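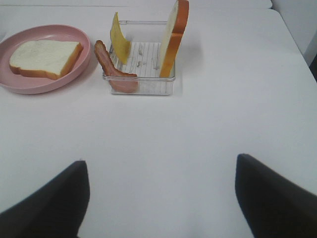
I met the former clerk of the Urkham court on a Friday, and she'd barely sat down before she got going on the Trollar case. "He pleaded guilty, and then everybody wanted to wait," she told me.
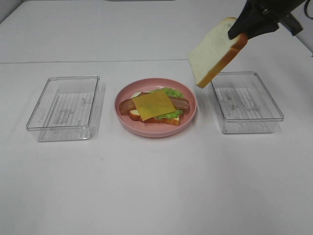
**COURTS & POLITICS**

The file ran to 1,767 pages (she read them all!). "I skipped lunch for that thing," she said. 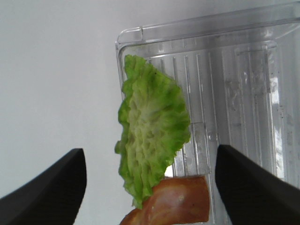
I asked if the judge had been too hard on him. "No way," she said. We'd both have been happier talking over a lettuce leaf in a plastic box, but she kept going.

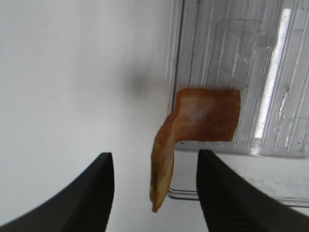 Would he serve time? She figured 22 months, tops. My own notes by then were bent over like that orange-brown strip, and she still wasn't done: "Ask me again in June."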